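Snacks in the shared kitchens: what changes in September

August 12, 2020

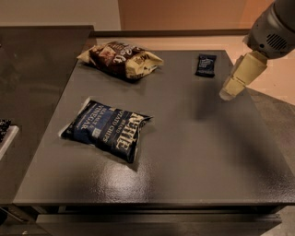 The price list for the snack shelves has stayed the same for a long time, and it is going up a little from the start of September. Crisps will be 60p a bag, whichever flavour you choose. Cereal bars and fruit bars stay at the old price for now. The new list will be taped inside the cupboard door on each floor, and the old one should come down the same morning. If you see both, go by the newer one.

The reason for the rise is simple enough. The snack fund took in 3,767 pounds over the past year and spent slightly more than that on stock. It is not meant to make money, but it does have to cover its own costs. There is no other budget behind it, and the small reserve built up in earlier years has mostly gone on replacing the fridge on the second floor.

Part of the gap comes from the spring, when the building was nearly empty and a good deal of stock went past its date. What could be given away in time was given away. The rest was thrown out, including two full cases of salted crisps and most of the oat biscuits. We now order every two weeks instead of once a month, in smaller amounts, so the shelves may look thin towards the end of a fortnight. Please don't take this as a sign that the scheme is closing.

Our supplier has changed too. Gotetti stopped delivering to our side of town in June, and after trying two others we have settled on Wallner, who bring everything on one van along with the tea, coffee and paper towels. Their range is smaller. The rice cakes have gone, and so have the ginger biscuits in the blue tin, which we know will disappoint a few people. In exchange there are more things without nuts and a better choice for anyone who does not eat dairy. Wallner will take back unopened cases within ten days, and Gotetti never did.

Everything on the shelves is now individually wrapped. The open biscuit tins and the fruit bowl were put away in March and will stay away for the time being. You are welcome to bring in cakes for birthdays, but please cut them at home and wrap the slices, or leave it for another year.

Paying

The coin boxes have been taken off the wall. Payment is by the card reader next to each shelf, or on account if you already have one. Accounts are settled at the end of the month and you will get a message with the total. Anyone who would like to open an account can ask at the front desk on the ground floor. It takes a couple of minutes and you will need your building pass.

At the last count 34 accounts had something owing from before the spring. Most of the amounts are very small and we think they were simply forgotten when people began working from home. Reminders will go out by email before the end of this month. If you think your total is wrong, reply to the message and it will be checked against the sheet. We would sooner correct a mistake than argue over the price of a flapjack.

Using the kitchens

The limit is still two people at a time in the Stuvwood House kitchens and three in the larger one at Jesamo Court. Please take your snack back to your desk or outside. The benches in the courtyard have been spaced out, and there are bins at both ends.

Crisp packets cannot go in the green recycling bins. We have had two loads refused because of them this summer. There is a separate box for packets and bar wrappers beside the microwave at Jesamo Court – it goes to a collection point in town, and they need to be empty and reasonably clean. Don't fold them up small, as the collection point asks for them flat. There is no box at Stuvwood House yet, so for now wrappers there go in general waste.

The cupboard under the sink is for cleaning things only. Food found there will be moved to the worktop, and anything left on the worktop over a weekend will be thrown away. The same goes for the fridges, which are cleared on the last working day of every month. Put your name and a date on anything you want to keep.

Suggestions

Wallner will let us swap up to five lines when the order is reviewed in the autumn. There is a sheet on the side of each fridge where you can write down what you would like to see, and what you would not miss. So far the requests are for plain popcorn, dark chocolate and something savoury that isn't crisps. Several people have asked for cold drinks as well. We have looked at this, but there isn't room in the fridges, and a separate drinks cooler is more than the fund can manage this year.

The sheets will be collected in the last week of September, and the new lines should be on the shelves with the delivery after that. Questions about the fund can be left at the front desk or sent to the usual kitchens address.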